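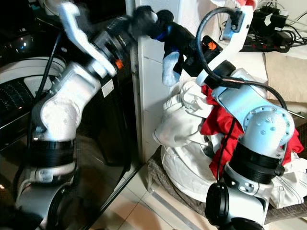
Sorting comes first: a black item with a blue band, held above the laundry.

How to Keep Dark Clothes From Fading

Dark clothes lose color in three ways: dye washes out, the surface of the fabric gets rubbed until it looks gray, and detergent dries on the cloth and leaves a dull film. The steps below deal with all of them. They work for cotton, polyester and most blends. Wool and silk need their own method and are not covered.

What you need
Liquid detergent
White vinegar
A mesh bag for small items
A drying rack or line out of direct sun

Step 1. Sort by color and weight
Put black, navy, dark brown and charcoal together. Keep bright reds out, even old ones. Then split the pile again by weight. Jeans and canvas work against thin T-shirts in the drum and wear the surface down, so wash them as two loads if you have enough of each.

Pieces that mix dark and pale fabric need a test before the first wash. Wet a hidden seam, press a white cloth on it and hold for a minute. If color comes off on the cloth, wash that piece alone in cold water until it stops.

Step 2. Prepare each item
Turn everything inside out. Close zippers and hooks. Empty the pockets and check for tissues. Treat stains now with a little liquid detergent and your fingertips. Do not scrub with a brush, which leaves a pale patch on black cotton.

Step 3. Load the machine
Fill the drum loosely, to no more than three-quarters. Clothes packed tight do not rinse well, and poor rinsing is the usual cause of white streaks.

Step 4. Measure the detergent
Use liquid. Powder does not always dissolve in cold water. Go by the line on the cap for your load size and stop there. If you have soft water you can use less. Skip anything that contains bleach or brighteners; the label will say.

Step 5. Choose the cycle
Cold water, gentle or short cycle, medium spin. On my machine the short cold cycle is 23 minutes and that is enough for clothes worn once. Work clothes and gym clothes need the normal cycle, still cold.

For a dull film that has already built up, run the load once more with no detergent and half a cup of white vinegar in the softener tray. Never use vinegar together with bleach.

Step 6. Dry away from sun
Take the load out as soon as it finishes. Shake each piece, leave it inside out and hang it in the shade. In July I hang ours indoors by an open window. If you use a dryer, pick low heat and take things out slightly damp.

How often to wash
Jeans and sweaters can be aired and worn again. Shirts and underwear cannot.

Reader notes
Deepak Tomar asks if salt in the first wash sets the dye. It does not do anything for store-bought clothes.
Imogen Rowbotham adds that black towels should go in their own load because of the lint.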